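Desk surface, part two

Thursday, July 1, 2021

The mat went down last week and I have stopped fighting it. It covers most of the top, so the lamp base now lives at the back left corner with the cord dropped over the side. Bowls go on the mat, left end. Wrappers get their own bowl.
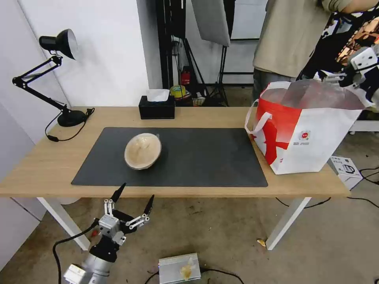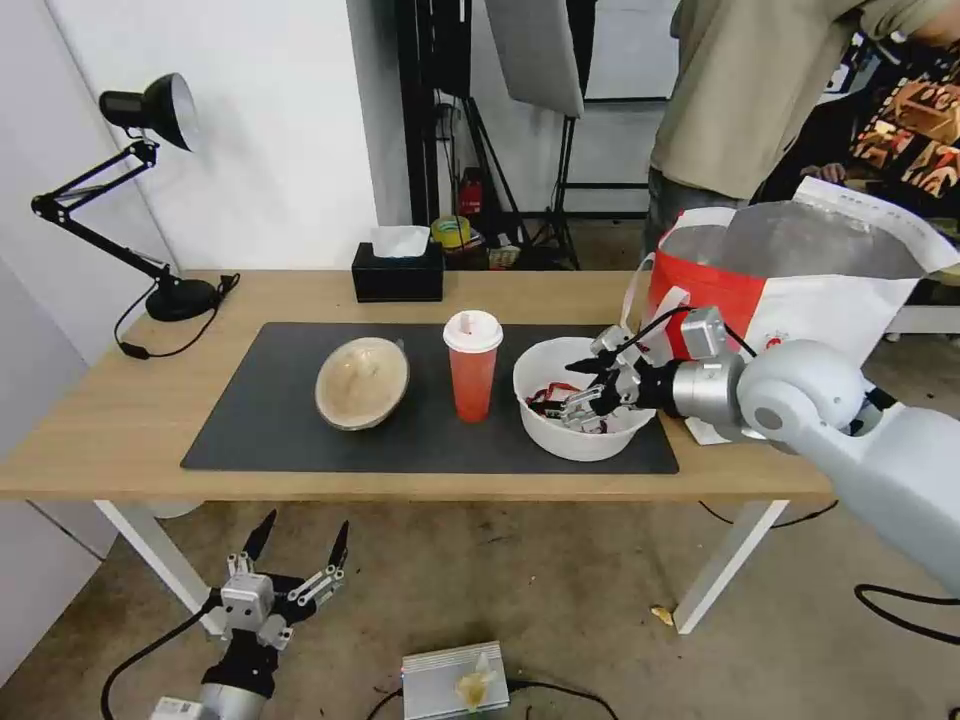

Same desk in both, lamp on the left.

Remaining work: a clip for the lamp cord and a shelf 8 inches deep for shopping bags. Dehua Bai has offered me brackets.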